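Let the Toy Library Lend the Small Things Too

Lukimside is deciding this spring what to do with its toy library, and most of the argument has been over the wrong question. The papers for the meeting talk about opening hours, shelving and whether the service should move out of the old health center on Nestberg Street. I would like to talk about what it lends, and what it charges when something goes missing.

The library has 3000 items on its books. Anyone who has tried to borrow from it will know that a good share of those items never leave the building. They are marked for use on site. Ride-on cars go out. Play kitchens go out. Puzzles, blocks, shape sets, counting pieces and anything else that comes in small parts stays in the room, under the eye of whoever is on the desk.

The reason given is loss. A puzzle with a missing piece is a spoiled puzzle, the thinking goes, and small pieces end up under sofas and inside vacuum cleaners. I don't dispute that. I have three children and I have emptied a lot of vacuum cleaners. But the rule has the effect of lending out the big toys that children tire of in a weekend, and holding back the ones they come back to for years.

My middle son had a set of plain blocks from the age of two until he was nearly eight. First he put them in his mouth. Then he stacked them, then sorted them, then they were food in a shop, then they were the wall of a fort. The plastic garage we bought him at far greater cost lasted until August of the year he got it, and then we gave it away with the lift broken.

Parents with money can buy blocks and find this out for themselves. Good ones aren't cheap, though. The set my neighbor bought for her granddaughter cost her $55, and that was on sale. A family that can't spend $55 on something that may or may not catch on is exactly the family a toy library is for. At present we tell that family to come in during the four afternoons the room is open and play with the blocks there. If both parents work, that is no help at all.

Rey, the next town over, dropped its on-site rule a few years back. Boonmee Ruangrit ran the desk there at the time, and I asked him how it went. He said pieces did go missing, more in the first year than later. They dealt with it by writing the number of parts on the lid and by keeping a box of spares from sets that were past saving. When a set got too thin it was split up and used to fill gaps in others. The whole cost of replacement in the worst year was less than $1000, and he thought half of that was down to one marble run.

Councilman Gillespie Gillies has said in the local paper that borrowers should pay a deposit of $40 on anything with more than ten parts. I understand why he wants some protection for public property. But a deposit that size will stop the same people the current rule stops. It would make more sense to charge nothing up front and ask for a small sum when a set comes back short, with the desk free to waive it. Rey did this and most people simply paid, or turned up two weeks later with the missing piece in a sandwich bag.

There is also the matter of what we think loss is. We accept that library books get wet, torn and scribbled on. We budget for it, and we don't make people read the popular ones at a table. A toy that has been used until it is worn out has done its job. A shape set that is complete and spotless after ten years on a shelf has mostly been kept from children. 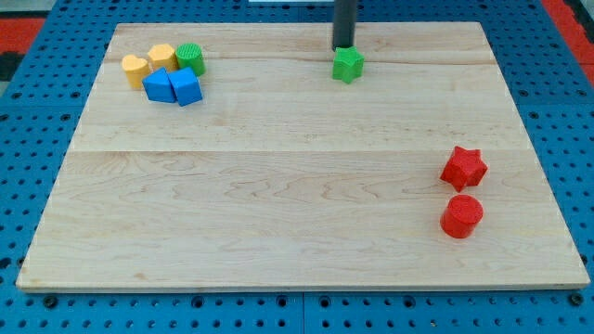 So my request to the council is a narrow one. Leave the building question for later – it will take a year whatever happens. Before then, drop the on-site rule for a trial period, skip the deposit, and keep a written record of what is lost and what it costs to replace. If the bill is far higher than it was in Rey, put the rule back. The meeting is open to the public, and written comments can be handed in at the front desk of the Jomonell building until 23/04/2022.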